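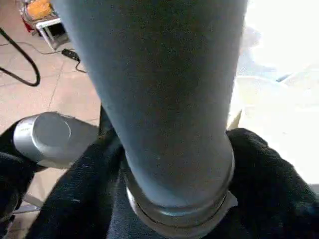 Blue-grey tube, shiny metal ring at the base end.

Putting up a pole stand without losing your temper

Quick page this, Celeste asked and I keep typing the same thing out in emails. It's for the sort of stand with a moulded plastic base, four arms, sockets on the ends, poles that go in the sockets. Shoe rack, coat stand, drying rack, plant shelf, all much the same job. I've done the Wuso one twice and the Judberg one more times than I want to think about.

Before you start

Clear a table. A proper one, waist height, not the floor, your knees will thank you. Cover it with something dark and plain. White plastic on a pale table and you'll never find the little caps again. Old sheeting is fine, bin bags slide about too much.

Empty the box completly. Shake it. Then look in the ends of the poles, small parts get tucked in there for posting.

Sort poles by length first. Stand them against each other on the table. Some kits have two lengths with hardly any difference, and you only find out when the top shelf leans.

Tea now. Not later.

Threads

Screw fittings go wrong in the first half turn. Pole straight up, no weight on it, turn it BACKWARDS till you feel a small drop. Then forwards. Fingers only. If it goes stiff straight away it's crossed, back it out and try again. Don't force it, plastic thread is soft and once chewed it's chewed.

Bit of candle wax rubbed on the thread if it squeaks. Not oil, oil gets on your hands and then on everything, and after that you can't grip the poles at all.

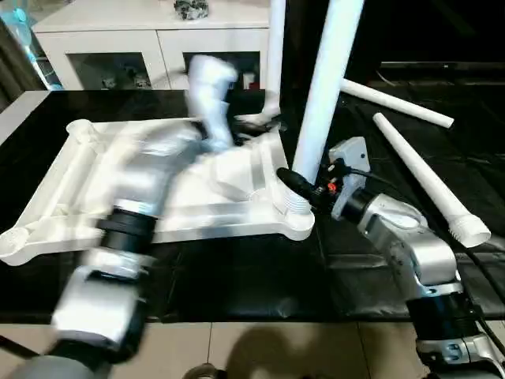
Do I tighten each pole fully before doing the next one?
Leave them all a bit loose. Get every pole started in its socket, check they stand level with each other, then go round and nip them up a little at a time. Tighten one right up first and the last one never wants to line up.

Base flat on the table while you do this, don't hold it in the air. If it rocks, check underneath for a bit of moulding flash, the thin sharp whisker of plastic left along an edge. Nail file takes it off. Craft knife is quicker but mind your thumb (ask Aslak).

Two people or one?

One is fine up to knee height. After that get somebody. One pair of hands holds low, at the joint, the other steadies the pole higher up. Whoever is low does the turning. If you both turn you'll undo each other's work, me and Ragnvald managed this for a whole evening in October.

On your own, wedge the base against a wall or put a heavy book on the arm opposite. The old Berge catalogue is 724 pages and does nicely.

Grip

Smooth tubes are slippy. Rubber gloves, the washing up kind, dry. Or a wide rubber band wound round the tube a few times where your hand goes. Jar opener cloth also good. Never pliers on a painted or plastic tube, not even with a rag, you'll mark it

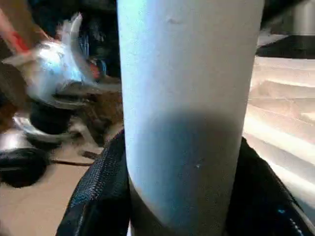

and then you'll have to turn that side to the wall for ever, like mine in the hall. If you absolutley must use a tool, a strap wrench, the sort for oil filters. Go gently. Stop when it stops.

Marks and scuffs

Pencil rubber gets most grey scuffs off white plastic. Then bicarb on a damp cloth. Scouring pads no, they take the finish off and after that it picks up every bit of dirt going. Sticker residue, cooking oil, leave 5 minutes, wipe, washing up liquid after.

Metal rings and collars, dry cloth. If they've gone dull a dab of toothpaste, rinse well.

Collars

Collar or foot on the end of a tube, push on with a twist. Won't go? Warm water from the tap, the plastic part only, a minute or so. Dry it properly then try. Too loose, one turn of plumber's tape inside. Britt-Marie uses a strip of carrier bag and says it's the same. It is nearly the same.

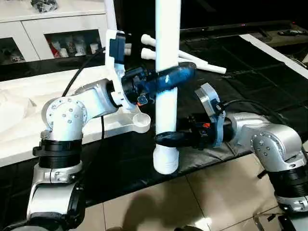 White tube with its rounded collar at the bottom, over the black table cover.

Afterwards

Leave it standing overnight with nothing on it. Next day check every joint by hand, one or two always want another quarter turn. Heaviest things at the bottom. Check again after a month.

Keep spare caps and the instruction sheet in an envelope, taped under the base if there's room. Write the make on it. Wenche rang Mikis for a replacement cap and they wanted the model number, which was on the box, which was at the tip.

Flat-packing it again for a move: wipe the threads, bundle the poles with string not tape, tape leaves gum. Base goes in last, arms down, towel round it.

Curtain poles next, when I get a minute.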